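Triten bench kit: gallery

Welcome, and do put the kettle on first, as I tend to go on a bit! These pages follow the Triten bench kit, which we sell from our little workshop at Bukatport to people who want to try out a robot arm job in simulation before they spend money on the real thing. The kit comes with the Ekis scene files, a mounting plate you can copy to your own sizes, and 20 practice tasks that start gently and get harder. 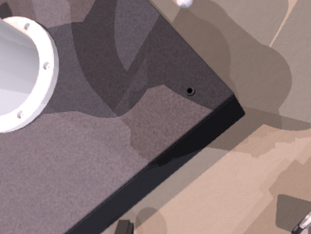
Page last changed: 29 August 2026

Looking straight down on the simulated bench, with the white flange and its bolt holes over on the left and one small screw hole near the corner of the slab. I'm very fond of the speckled top (it reminds me of my gran's kitchen worktop), and you can swap it for a plain one in the settings if you'd like something quieter to look at.

The July update is free to anyone who already has the kit, and the download link is in your order email. If it has gone astray, drop me a line with your order number and I'll gladly send you another.

Yara Qudah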